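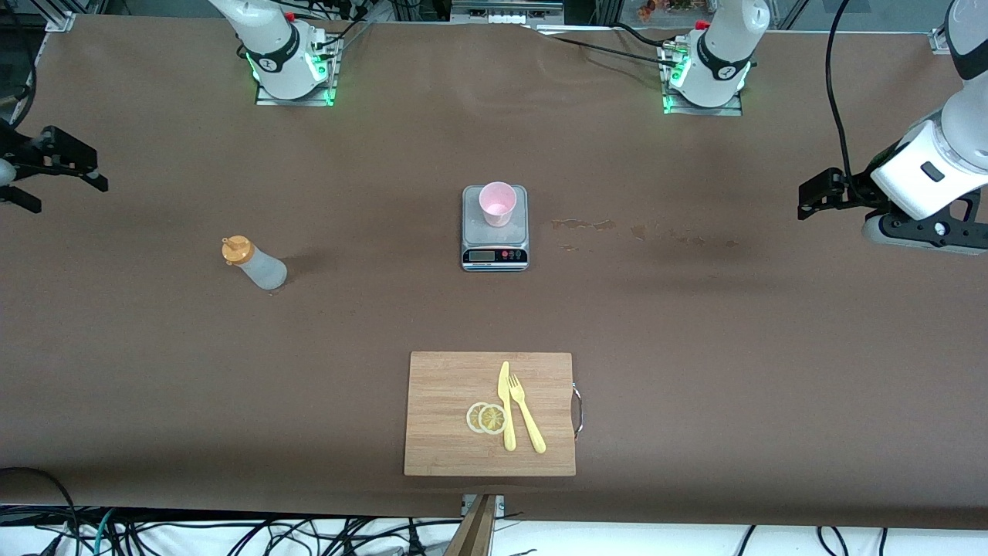 Clyde Blackwood wrote in after the January round to say that the stairwell door on the second floor still needs a shoulder to open it, and could we please look at the hinges this time and skip the lecture about doorstops. Fair enough, Clyde! The hinges went to the top of the list.

Spring walk-through, Palumbo Building, all floors
Date: 15th April
Checked by: Manuela Gentile
Marks used: OK / Fix / Watch

EXITS AND STAIRS

Front doors, both leaves open fully – OK
Lovely smooth swing on these now. The new closers were worth the wait.

Stairwell door, second floor – Fix
Clyde is right. The top hinge has dropped and the door drags on the threshold for the last few inches. Work order 1129 is in. Until it's done, please keep the mat rolled up and off the landing.

Handrails, north stairs – OK
Tight from top to bottom. I leaned on every bracket.

Handrails, south stairs – Watch
Slight play at the third-floor turn. One screw is newer than its neighbors and a bit short for the job.

Exit signs lit – OK, except rear corridor
The sign by the mail shelves is dim on the left half. Replacement lamp ordered from Brano.

Stair treads and nosings – OK
The yellow edging painted over the winter has held up so well! Even the bottom steps, which take all the grit from the parking lot, look crisp.

FIRE EQUIPMENT

Extinguishers in place, pins and seals intact – OK
All 22 accounted for. The one in the boiler room had a coat hanging over it, which I moved. Hooks are on the other wall, folks.

Pressure gauges in the green – Fix
Number 14 is reading low. Swapped with the spare and tagged for recharge.

Smoke alarms tested – OK
A big thank-you to everyone on the third floor who put up with the noise during lunch. Every head sounded on the first press and the panel picked up the right room each time, including the storage closet that used to show as "Hall B."

Fire doors latch on their own – Watch
The door by the copy room latches if you let it go from wide open, but it hangs up from halfway. Try it yourself, it's very consistent. Closer needs a quarter turn or so.

ELECTRICAL

Panel access clear – OK
The full 3 feet in front, and the tape on the floor is still readable.

Outlets near sinks trip on test – OK
The Plituno outlets in the break room trip fast and reset with a nice firm click. I'd be happy to see them go in upstairs as well.

Extension cords – Fix
Found one running under the rug in room 29. Please unplug it and ask me for a wall outlet, I really will get you one.

Emergency lights, long test – OK
The stair units stayed bright for the entire 90 minutes. First time we've had a clean sheet on this line and I did a small dance in the hallway.

WATER AND HEAT

Hot tap temperature, ground-floor restroom – Fix
118 degrees at the tap, limit on our sheet is 110. Mixing valve to be adjusted.

Boiler room relief valve – OK
Discharge pipe clear, no drips, Wonow service tag in date.

Ceiling stain, room 74 – Watch
Same outline as in January, pencil mark still matches. I've drawn a fresh line around it.

Open items go back on the sheet by the front desk. Add yours in pen, with the room number.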